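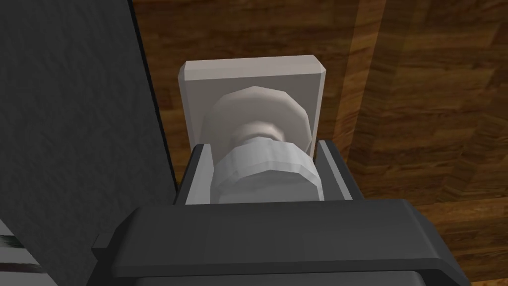 Doors that stick in summer and rattle in winter are the most common thing people write to us about, and the October letters were no different. Most of the older houses in Zultthorpe still have their original interior doors, and the wood takes up moisture from the air and lets it go again over the course of a year. The door gets a little wider and then a little narrower, and the frame does much the same on its own schedule. People tend to blame the knob first. A round white knob on a square backplate, like the one shown with this item, is easy to take off and put back, so it gets taken off a lot, and the door still sticks afterward. Start with the hinges and the edge of the door before you touch anything at the handle side.

Open the door halfway and lift it gently from the underside of the knob edge. If it moves up at all, you have a loose hinge. Nine times out of ten it is the top one, which carries most of the pull. Tighten the screws by hand with a screwdriver that fits the slot properly. If a screw keeps turning and never bites, the hole is stripped. Take the screw out, pack the hole with wooden matchsticks or a piece of dowel and wood glue, let it dry overnight, trim it flush, and drive the screw back in. Baoshan Zhong on the north side did all the upstairs doors in her house this way over two evenings and only had to plane one of them afterward.

A longer screw is the other common fix. It should reach past the jamb and into the stud behind it. Drive it slowly and stop when the hinge is snug, or you will pull the jamb out of line and make a new problem on the latch side.

If the hinges are sound and the door still rubs, find the spot before you cut anything. Rub chalk along the edge of the door, close it, open it, and look at where the chalk has come off on the frame. You can also slide a sheet of paper between the door and the frame and move it along until it catches. Mark both ends of the tight section with a pencil.

Paint is often the whole trouble. A door that has been painted every few years since it was hung can carry a thick skin on its edge. Before you sand or scrape, find out what the paint is. Many of our houses were built when lead paint was normal, and dry sanding it puts dust in the air and on the floor. The hardware store on Aebischer Street has test swabs behind the counter. If the swab shows lead, don't sand. The county has a list of certified contractors, and small children and pregnant women should stay out of the room until the work and the cleanup are finished.

If the paint is clear of lead, sand the marked section with a medium paper on a flat block and try the door again often. It takes less than you expect. A plane is faster but it is also easy to take off too much, and a door planed to fit tightly in August will let a draft through in January. Work on a sticking door in the damp part of the year if you can, and leave a gap the thickness of a nickel on the latch side.

Seal bare wood when you are done. This is the step that gets skipped. A raw edge drinks up moisture, and the same door will be stuck again next summer. Don't forget the top and bottom edges. Severin Zwahlen has been hanging doors in town for a long time and told us that on most of the ones he takes down, the bottom edge has never had any finish on it at all. A thin coat of primer and a coat of paint will do. Let it dry with the door open.

Rattling doors are a smaller job. The latch is sitting loose in the strike plate, usually because the wood has shrunk back or the stop has been knocked out of place. Look for a small tab inside the opening of the strike plate. Many have one, and it can be bent slightly toward the stop with a flat screwdriver to take up the slack. If yours has no tab, stick a small felt pad on the stop where the door meets it, at the height of the latch. Replace the pad when it gets flat.

If the latch doesn't catch, put lipstick or a dab of chalk on the end of it and close the door. The mark it leaves on the strike plate will tell you whether the plate needs to go up or down. For a small difference, take the plate off and file the opening. Moving the whole plate means filling the old screw holes first.

Old mortise locks deserve some patience. The case can usually be slid out of the door once the knobs, spindle and edge screws are off. Lay it flat before you lift the cover and take a picture of the inside with your phone, as the springs like to jump. Clean out the old grease, wipe the parts, and use a dry graphite lubricant. Oil collects dust and will gum up the works again. A broken flat spring can be replaced, and Barrett Tran keeps a box of salvaged ones that he is glad to give away. Leave a note for him at the hall.

Keep the doors you have if you can. We have seen good solid doors put out at the curb over a problem that needed one screw. If you do have to replace one, the salvage yard in Clorncombe sells old doors by size. Bring the width, height and thickness of your opening, and which side the hinges are on. Measure the opening in more than one place, since few of them are square.

The tool shelf at the hall now has a block plane, two hinge jigs and a set of door wedges to lend. Loans are for 5 days. Mawuli Kyei looks after the sign-out book and asks that the plane come back with the blade drawn in. Veronika Ortner will be at the hall next month with an old door on sawhorses, and will show how to plug a screw hole and take a mortise lock apart. Bring a lock of your own if you have one that isn't working. Coffee is on from 4 p.m.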